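Mendes: folding jeans on a bed

Data card and general notes, maintained by Tia Whiteley

What's in it

Mendes is the trouser part of the Brirngate laundry collection. It covers one job, folding a pair of jeans on a bed, done over and over by people who had presumably hoped for more from their week. Shirts live in Endier. Socks were discussed in March and the discussion has been adjourned.

We picked jeans for their manners. Denim holds a crease, stays more or less where you put it and has seams you can find with your eyes half shut. We picked a bed because that is where most people fold, whatever the ironing board lobby would have you believe. 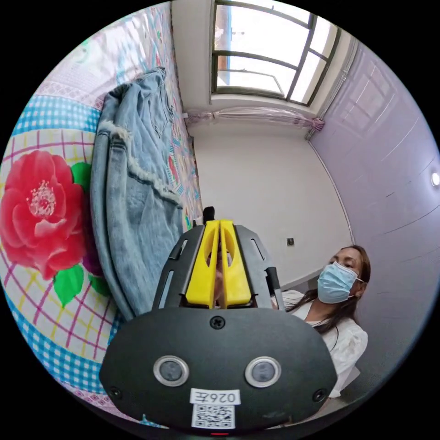
Does it matter which leg goes on top?
Either will do. Pick one and stick to it for the whole session, as the notes file has a column for it and Arif Rondonuwu reads that column.

How the fold goes

1. Lay the jeans flat, front side up, waistband towards the head of the bed. Pull the legs straight. Empty the pockets. We have lost 16 minutes of one session to a bus ticket.

2. Bring one leg over the other so the outer seams meet. The seat will stick out in a small triangle. Tuck it in or leave it, and write down which. Both camps are represented in the collection and they don't speak at lunch.

3. Smooth from waistband to hem. Two passes is plenty. Teguh Raju does five and his are no flatter than anyone else's. 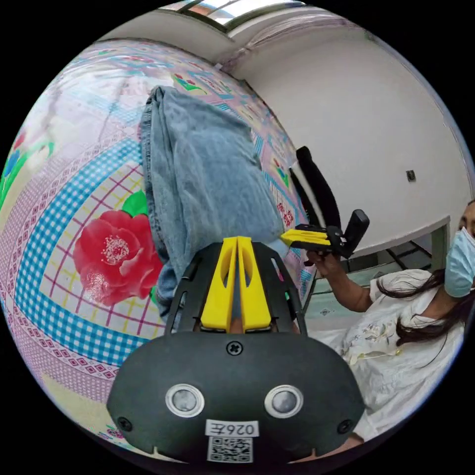 4. Fold the hems up towards the waistband and stop a hand's width short. Going all the way makes a fat end that topples when stacked.

5. Fold once more, or in thirds if the jeans are long. Set the bundle down and let go before you call it finished. A fold that needs holding is a heap with ambitions.

The bedding

Patterned bedding stays on. An early draft of the plan asked for plain white sheets throughout, and Ridwan Majimbun pointed out that he didn't know anyone who owned any. Flowers, checks and printed lettering are all welcome. If you're training something to find the edge of a garment, expect the busier prints to be hard going, and please don't write in to say so.
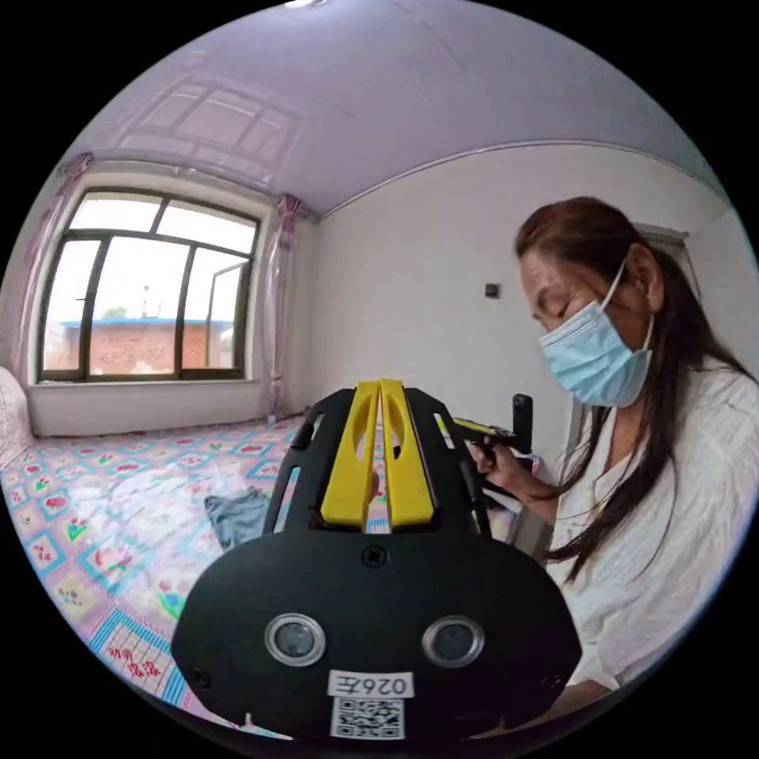

Daylight is treated the same way. Sessions carry on through whatever the weather is doing, and the brightness near a window can change a good deal between the first fold and the last. We don't correct for it. The notes file gives morning or afternoon, and that's as scientific as it gets.

Labels

Each fold gets one of three marks: neat, passable or refold. Two people mark separately and Abbas Nikzad settles the arguments, mostly about cuffs. A turned-up cuff counts as passable if it lies flat and refold if it doesn't.

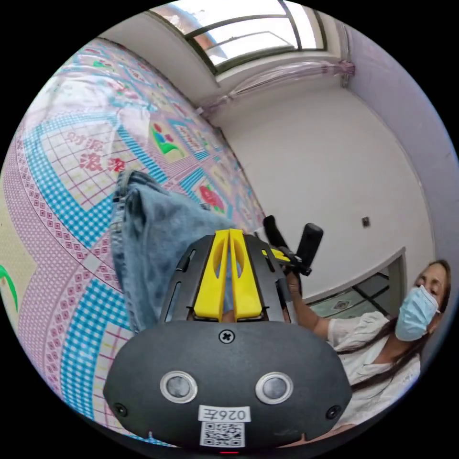 Waistbands cause less trouble. If the button shows and the top edge is within about 3 centimetres of level, it's fine. Bunched fabric in the middle of the bundle is marked only when it spoils the outline, a rule that took one whole Wednesday to agree and has been ignored by at least one marker ever since.

Known gaps

Denim only. No cords, no chinos, nothing with an elasticated waist.
Nothing inside out. Brorkodlow will cover that if Ridwan ever finishes the plan.
The bundle is left on the bed. Putting it in a drawer is a separate task, as it is in most households.

Changes

Version 7 fixes the cuff labels and removes a duplicate notes file. Corrections go to Tia, with the session name in the subject line.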